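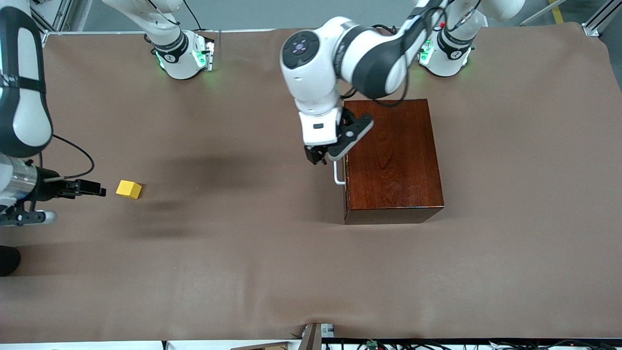 I went back and forth on the Tundmont steam iron for most of a winter. My old iron was a hand-me-down that had been dropped so many times the handle wobbled, and I had gotten used to ironing with one hand and holding the thing together with the other. When it finally started leaving rusty little spots on my good napkins, I gave in and ordered the Tundmont, and I've been using it since April, so I feel like I know it pretty well by now.

A little about what I iron, because that matters. I sew curtains and tablecloths, mostly for myself and my family, and now and then for a neighbor who catches me in a generous mood. That means big flat pieces of cotton and linen, and lots of long hems. I hardly ever iron a shirt! If shirts are your main thing, some of what I grumble about below may not bother you one bit.

First, the good part, and it's very good. The steam on this iron is wonderful. My old one sort of sighed at the fabric. The Tundmont really pushes, and a linen tablecloth that used to take me a whole evening (with the radio on and a good deal of muttering) is now done before supper. I still sprinkle the worst of the fold lines with water first, the way my mother did, but I've stopped doing it for cotton altogether. The burst button is right under the thumb and doesn't need a hard press, which my hands appreciate by the end of a long hem.

The soleplate glides nicely too. I was worried about it catching on pins, as I'm a person who leaves pins in, but so far I've only put one faint scratch on it and I can't feel it when I iron. The tip is narrower than I'm used to and it gets right into mitered corners. I did a set of placemats with mitered corners all the way around, just to enjoy it.

Now for the tank. It holds 390 milliliters, and the box makes this sound like plenty. For pillowcases it is. For a floor-length curtain panel with the steam turned up, it isn't, and I find myself walking to the sink and back in the middle of a panel, which gives the half I've already done time to slide off the board and crumple itself up again. The little filling door is also on the stingy side. The plastic cup that comes with the iron has a spout that fits it well enough, but if you lose the cup (I lost mine for a week, it was in the button drawer) you'll be pouring water down the side of the iron and onto your socks.

The weight is another thing to think about. I like a heavy iron, so I was happy. My sister borrowed it for a bedspread and told me it was like pushing a brick, and she went straight back to her Inska, which is a lighter iron and a perfectly decent one. I used hers for a weekend once and found I had to lean on it to get a crease out of denim. If your wrists are tired, though, I'd try both before you buy.

The cord is long, over 2 yards, and it swivels where it meets the handle, so it doesn't drag across what you've just pressed. I love this. I do most of my big pieces on a table with a blanket and a cotton sheet over it, and with the old iron I was forever flipping the cord out of the way.

There's an automatic shutoff, and it's a bit too eager for my taste. I'll stop to pin a hem, come back, and the iron has gone to sleep. It warms up again quickly, and I suppose I'd rather have it than not, given how often I wander off to check on the soup.

I've cleaned it out twice with the rinse setting, over the sink, and a few white flakes came out each time. Our water is hard. No spots on the linen so far, knock on wood.

Would I buy it again? Yes, I would, and I'd buy a second cup to go with it if they sold them separately. I'm starting on new curtains for the back bedroom next, in a heavy oatmeal linen that wrinkles if you so much as look at it, and I'll add a note here if the steam gives me any trouble.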